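Idwood Produce Stand: README

Welcome! Idwood is a small collection of notes and layouts for stocking a tiered wooden vegetable stand, the kind with slanted crates you see at the front of a good farm shop. Nazanin Nikzad started it in April, and it has grown to 34 layouts, each one a different way of filling the same crates.

What's in it: pumpkins, striped squash, carrots, onions, potatoes, leafy greens and napa cabbage. I love the fall ones best (all that orange next to dark green!), but the plain potato-and-onion layouts are the ones people copy most. 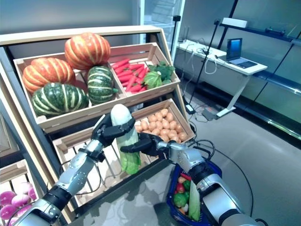
How long should one restock take?
Allow 60 minutes for the full stand, and less if only the lower crates need topping up.

Files: layouts.txt has one line per layout, with the crate first and then the vegetable. The Lemitz list uses the same order. Spelling is "napa" everywhere; the older "Chinese cabbage" lines were changed in version 2.

A few habits worth keeping: put heavy squash in before the small stuff, keep carrots lying the same way, and handle cabbages with both hands so the outer leaves stay on.

Still missing: beets, leeks and anything with long tops. If you have a layout with those, please send it to Nazanin, she'd be thrilled to add it!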